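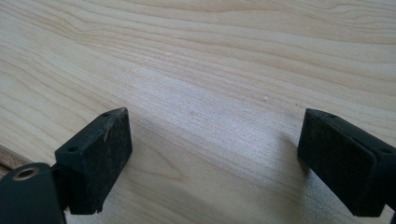

Pale board with the grain running in long, wavy bands.

Flilville Woodshop Opens Sign-Up for Tabletops Made to Order

FLILVILLE, July 31, 2020 – Lyimo Woodworks is delighted to say that sign-up is now open for its Drotum line of tabletops and desktops, the project that has kept all of us at the shop so happily busy since April. We will be making 50 tops in this first round, every one of them sanded by hand and checked by a real person before it goes out the door.

Folks who have stopped by over the years know how fond we are of light-colored wood with plenty of life in the grain. We like the curves and the places where the lines bunch together, and we try to lay out each top so that the prettiest stretch lands where you will sit and look at it over your morning coffee.

"I have been sanding boards for a good long while, and I still stop and run my hand over every one," said Ruairi Rennie, owner of Lyimo Woodworks. "If a top makes you want to do the same when you walk past it, then I'm a happy man – and I'd love to hear from you!"

Drotum tops come in three sizes, with a choice of clear oil or no finish at all for those who enjoy doing that part at home. Prices start at $300, and pickup is free at the shop. Delivery within Flilville and Jisport can be arranged when you order.

To sign up, stop in or write to Lyimo Woodworks, 1124 Jisport Road, Flilville.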